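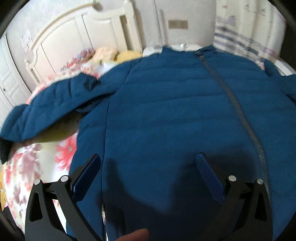 Nuwan Ekanayake wrote in after the last review to ask why event ticketing tools are always judged on the checkout page and never on what happens at the door. He runs a one-day founders' meetup and lost most of a morning to a check-in app that would not search by last name. His point is a fair one, so the door gets equal space in this review of Prola, a registration and check-in package sold to organizers of small and mid-sized business events.

What was tested

Prola was used for a full conference cycle at the Flarkham regional trade meeting: registration page, badge printing, session sign-up, door check-in and post-event export. The event had 1,058 registrations across two ticket types. The plan used was the middle one, which allows more than 1,000 attendees per event and includes two organizer logins. Door staff use a separate scan-only login that does not count toward the two.

Setup

The registration form builder is plain. Fields are added from a list, and any field can be made required, hidden, or shown only when an earlier answer matches. Conditions can be stacked one level deep. If a dietary question depends on a dinner question that itself depends on ticket type, the third condition is ignored without a warning. The workaround is a separate form for each ticket type, which then has to be kept in step by hand.

Speaker records are held apart from attendee records. A speaker who also buys a ticket appears twice in the badge queue. There is a merge button, but it works on one pair at a time and keeps the older email address by default. Check that setting before sending the schedule.

Payment setup went through on the first try. Refunds can be full or partial, and a partial refund can be tied to a line item. Discount codes accept a start date, an end date and a use limit. They cannot be limited to an email domain, so a code meant for one company will work for anyone who gets hold of it.

Session sign-up

Each session has a cap and an optional waitlist. When a seat opens, the first person on the waitlist is moved up and emailed. The email template can be edited, but the subject line cannot. Several attendees took the message for a marketing email and did not open it. Julián Palacios, who handled the workshop track, ended up turning automatic moves off and doing them from the list view.

The public schedule page loads quickly and reads well on a phone. Time zones are shown correctly for online sessions. Parallel sessions are stacked in one column on small screens, in the order they were created. Reordering them means deleting and adding them again.

Check-in

The scanner app read printed and on-screen codes without trouble, including from phones with the brightness turned down. Search by last name works after two characters. Search by company does not exist on the scan-only login, and this was the most common request at the desk.

Offline mode holds the full attendee list on the device and sends scans when the connection returns. With two devices offline at once, the same code can be scanned on both and each will show it as valid. The duplicate is flagged in the log after syncing, by which time both people are inside.

Badges printed from the browser came out slightly low on the label. The offset setting is under account preferences, not under badges.

Reports and export

The export is a flat file with one row per attendee and 14 fixed columns, followed by the custom fields. Column order cannot be saved. Session attendance is a separate file, matched by ticket number. Zanele Fourie joined the two in a spreadsheet without much effort, but anyone expecting a single attendance report will need to build it.

Compared with Dandby

Dandby has the better form builder and handles nested conditions properly. Its check-in app needs a live connection, which rules it out for basements and older hotels. Prola costs less at this size — Dandby charges per scan device, and the difference grows with each entrance.

Support

Two tickets were filed. The one on merged speaker records was answered the same day with a correct fix. The one on waitlist subject lines was closed with a note that the change is planned for July.

Prola is a sound choice for an event with one or two entrances and simple ticket rules. For multi-track programs with heavy conditional registration, test the forms on the free plan before paying.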